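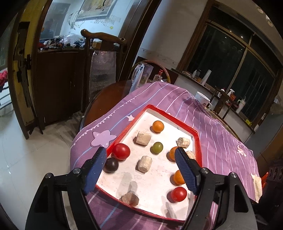
A red-rimmed tray on the purple tablecloth with stars, Sitomstead.

Visit to the winter open day at Sitomstead, January 6, 2018

My colleague Drita Nedeljković and I took the early bus from Plivby. The ride is long and the heating was weak, but we arrived before the gates opened. Sitomstead is an old fruit farm with a cider house, a cold store and a small school for grafting. Once a year they let visitors see all of it.

The first tour was in the cold store. Our guide was Philomena Ó Riain, who has worked there since she left school. She explained that the store holds 483 crates when it is full, and that the late apples go on the top shelves. I asked why the door has two locks. She said that one of them is for the oxygen alarm, and nobody may enter alone when the gas is low. I did not know that apples are kept almost without oxygen. For me it was the most interesting part of the day.

After that we went to the cider house. The press is from a company called Moldovan and it is very loud, so the guide there, Valentin Dinu, had to shout. He let us taste the juice and two ciders. The dry one was too sour for me, but Drita bought four bottles and then had to carry them all afternoon.

Lunch was soup and bread in the barn for 10 dollars. The line was slow. I recommend to go before noon.

In the afternoon there was a grafting lesson with Masanobu Hattori. He cuts the wood in December and keeps it in damp sand until spring. Each of us received two sticks and a knife, and we practiced the long sloping cut. Mine did not fit together. He looked at it politely and gave me two more sticks. The second try was better, and I was allowed to take it home wrapped in tape.

We wanted also to see the old orchard, where there are 400 trees, but the path was closed for ice. They say it will be open for the blossom walk.

The bus back to Plivby leaves from the lower gate, not from the parking lot. We learned this late and had to run, with the bottles.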